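April, 07:40

Moved the last of the photo archive off the old Baltix phone this morning. Transfer to the new Trasen handset stopped twice at file 1,111, both times on the same corrupt video. Deleted the video, restarted, and all 2,321 files went across in 68 minutes over the cable. Wireless would have been slower — I tested it on one folder and gave up.
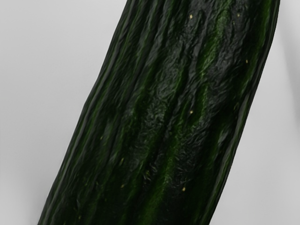
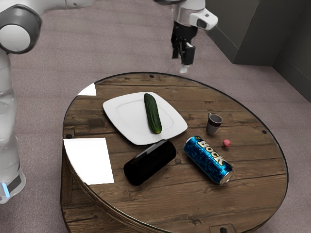
Battery on the Trasen stood at 4 per cent when the copy finished, so it does not charge properly from the laptop port while data is moving. Will use the powered hub next time.

Smadi, the backup app, needed a fresh login and then wanted to index everything again. Left it running. The Sisotby case fits but presses on the volume key if the phone is put in a tight pocket. May file down the inner lip.

Screen is brighter than the Baltix at the same slider position. Set it to just under half. Turned off the keyboard clicks, the lock sound and the weather alerts. Still to do: bank app, bus tickets, the alarm tones. The old phone stays in the drawer, charged, until the bank code has come through.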